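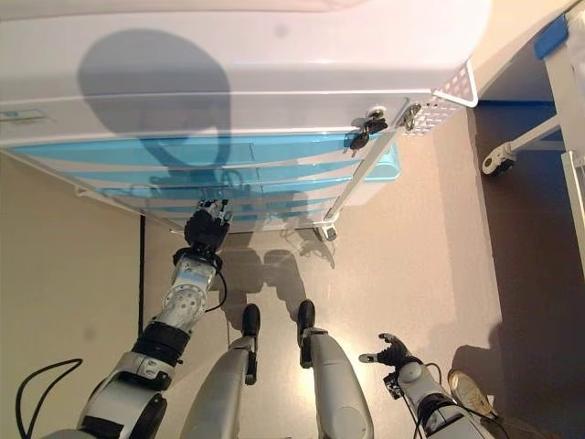
Dravadora Five-Drawer Clinical Trolley, Blue

Navero Clinic Supply > Trolleys and Carts > General Treatment

In stock at Madville. Flat freight to metro addresses, quoted freight everywhere else. Keys supplied.

Every clinic owns a trolley already. Usually it came with the building, has one wheel that sulks and a bottom drawer that opens only for the person who has worked there longest. The Dravadora is what you buy when that person retires.

It's a mid-sized treatment trolley for GP rooms, day procedure centres, vet practices and training wards. The colour is white with light blue drawer fronts, each with a wavy white border that we can only assume somebody in design felt strongly about. We were rude about the wave when the first ones arrived. We have since sold a lot of them, so the wave stays.

Drawers

There are five, stacked. The top one is narrow and white, with a small label near the left end, and it will be full of pens, tape and somebody's lip balm within a fortnight whatever you write on it. The four underneath are blue. Use them however your protocols say, but if you haven't got a protocol, put the heavy stuff at the bottom. Fluids in the top drawer make the whole trolley steer like a shopping trolley with a toddler in it.

All the drawers come out fully for cleaning. Lift as you pull, past the stop. If you find yourself swearing, you haven't lifted.

Dividers are sold separately, and yes, we know. They're the Mrema clip type and they fit the blue drawers only. The white one is too narrow for them, so buy a cutlery tray like everyone else.

Locks and keys

The locks are at the upper right, where a right-handed person will find them and a left-handed person will write to us about them. One key has a black head. Replacement keys are cut to the number stamped on the original, and we need that number, so copy it down the day the trolley arrives and keep it somewhere other than in the trolley. We get that call most months. It was three in the one week last May.

Please don't leave drugs of dependence in it on the strength of the lock. It's a trolley lock. It keeps out the curious and the under-tens, and your state or territory has its own views on what a proper safe looks like.

Top

The top is a shallow moulded tray in white plastic with rounded corners and a raised rim all the way round, so vials that roll will roll as far as the rim and have a think about it. A thick lip runs along the front, over the drawers. It's comfortable to grab and we won't pretend people don't push the trolley by it, but push from low and behind if you're going over a door strip.

Wipe down with neutral detergent or your usual hospital-grade wipes. Don't use acetone or the scourer from the tearoom sink. A scratched gloss top looks tired very quickly, and there's no buffing it back.

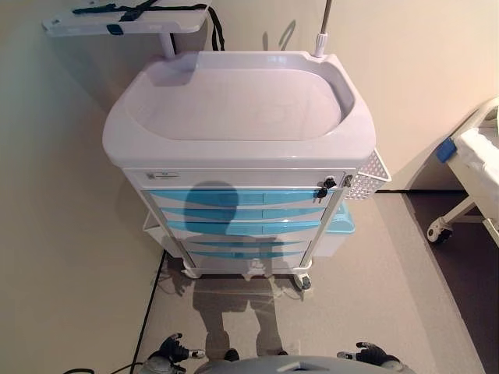 Everything that hangs off the body is standard on this model, meaning you don't have to pick through an accessories list with a calculator. On the right-hand side you get the perforated basket with the small square openings, tucked up under the rim of the top, and a light blue plastic bin lower down. There's a white bin on the left near the floor. Which of the bins becomes general waste and which becomes the place where gloves boxes go to die is between you and your infection control nurse. Neither bin is a sharps container. Sharps containers have their own bracket, on the accessories page, and their own Australian Standard.

The basket takes seven kilos. People treat baskets as bottomless, so we'll say it again: seven.

Pole and shelf

The IV pole stands at the back right corner in a white collar. It's a thin pole and it's meant for a bag or two of fluid. It isn't a handle, a coat stand or a place for the Christmas tinsel, though we've seen the last one done rather well.

At the back left a short post carries a flat white shelf, raised above the tray, with black straps for holding down whatever you decide lives up there. Measure your equipment before you order. The usable depth is 300 mm and your monitor doesn't care what our photos made you feel. Cross the straps over the load and pull them firm before moving the trolley between rooms. When the shelf is bare, do them up anyway, or one will work its way down the back and into a wheel.

Wheels

Castors are at the corners, in white housings. They're fine on vinyl, fine on tile, grudging on carpet. They pick up hair like any castor ever made, and a seam ripper from the haberdashery is the best tool we've found for getting it out.

Assembly

The drawer body comes in one piece. The pole, shelf, basket and bins come in a separate carton and go on with the supplied screws. Allow an hour, or half that if you look at the sheet first. Start with the pole collar while the back is still clear of the wall. Fit the side bins last, or you'll knock them off twice.

If a screw is missing, ring us before you go hunting in the shed. The threads are metric but a bit fussy about length, and a long one will foul the drawer behind it.

Delivery

Dispatched from Madville, usually the next working day. We deliver ourselves inside 80 km, unpacked and with the cardboard taken away. Past that it goes by carrier to your door, where "door" means the one nearest the truck. If you have stairs, say so when ordering. Drivers are not fond of learning about stairs.

Clinic fit-outs can hold stock with a $300 deposit, refunded or put against the invoice, whichever you like.

Returns

Unused and in the carton, no argument. Used and missing a drawer, some argument.

Questions we get

Does it come in other colours? Not this one. The wave seems to be a blue-only phenomenon.

Can I have the basket on the left? No, the mounting points are on the right side only.

Will it go under my bench? Not with the pole and shelf fitted, and if you leave them off you've bought the wrong trolley. See the Dravadora Low.

Can I look at one first? Yes, there's a floor model at Madville. Ask for Trinidad Insaurralde, mornings before eleven, and bring the measurements of the thing you want to put on the shelf.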